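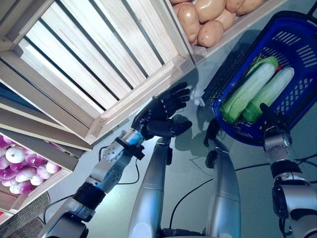
blue shopping basket, big light wooden crate

Forum > Home & Kitchen > Buying in bulk
Posted in December by pantrymoth_8
1429 views - 4 shares

pantrymoth_8 wrote:
ok so settle something for me. Do you take a basket or a cart for the weekly shop? We switched to baskets only in the fall, one each, and the grocery bill went down a lot. You feel the weight so you stop. Spouse says it's a coincidence and we're just eating the freezer down. Also my elbow hurts.

tinlid wrote:
Cart. Always. Potatoes alone would finish me off with a basket

Skurkimia wrote:
Basket, but only on the small trips. The trick doesn't work the way you think though. I did baskets only for most of a year when I lived in Pirkham and all that happened was I went 4 times a week. Every trip has a bag of chips in it. Add that up.

pantrymoth_8 wrote:
we go once. that's the rule. if its not in the basket we dont eat it

Skurkimia wrote:
And you never run out for milk? Come on

pantrymoth_8 wrote:
...twice maybe. milk doesn't count

gravyboat_annie wrote:
Milk counts lol

ohthatkettle wrote:
I think the basket thing is real but it pushes you to light stuff. Light stuff is expensive stuff. Flour, rice, canned tomatoes, beans, onions - all heavy, all cheap. Crackers weigh nothing and cost a fortune. When I carried a basket I was skipping the big rice and getting the little box of the same rice for nearly the same money.

Better way imo is cart, written list, eat first. Boring I know

tinlid wrote:
^ this. the rice thing got me too

Skurkimia wrote:
Disagree on the list. My list grows in the store, I write on it in the aisle with a pen. Spouse caught me.

marrowfat wrote:
has anyone done the crate boxes from Katayama? you pay up front for the month, they fill a crate with whatever's in season, you go pick it up. No wandering around. I've had 4 so far. First one was great, second was nearly all turnips, third fine, last one had squash I still haven't cut into. Worked out cheaper than the store but I did throw some out so idk

gravyboat_annie wrote:
Tried it, quit. Can't eat that much cabbage. My sister-in-law loves hers. Depends if you cook every night or not.

ohthatkettle wrote:
Roast the squash whole, marrowfat, then cut it. Much easier. Poke holes first

marrowfat wrote:
oh that's smart, thank you

pantrymoth_8 wrote:
Getting off topic but the crates sound fun. Is the pickup the one over by Skadance or do you have to drive out?

marrowfat wrote:
Skadance yes, side door, before 8 pm. Bring your own bags, the crate stays there

tinlid wrote:
nobody's mentioned the elbow. Switch arms every aisle. Or get a smaller basket, my store keeps a stack of little ones by the pharmacy

pantrymoth_8 wrote:
will try it. Spouse just read all this and is siding with kettle on the rice. We have roughly 1000 packets of crackers in the cupboard so maybe theres something to it

Skurkimia wrote:
Told you. Chips, crackers, same thing

gravyboat_annie wrote:
Keep the receipts through spring and post them, then we'll see

pantrymoth_8 wrote:
ok deal, milk included

Last updated: December
16 replies - 4 shares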